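Home | Film | TV | Music | Celebrity

Otlow Cast Returns for Second Season

2/23/26

The comedy series Otlow will come back for a second season, its producers confirmed on Monday. Filming starts in December in the harbour town of Tullden, and all 14 members of the main cast have signed again.

The new season has 10 episodes, two more than the first. The makers say the story continues on the same night where it stopped, with the ferry still missing.
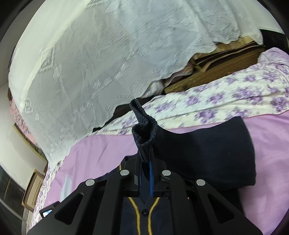 Music and guests

The band Cikus will again write the theme song. Two guest roles are not yet announced — one of them is the owner of Hầu, the noodle restaurant that was closed in the last episode. The colour of its famous door will stay green, the producers promised to fans.

Comments

tulldenlocal: Please fix the parking this time when you film here.

marg_b: Finally! My favourite is still the ferry episode.

Reply | Report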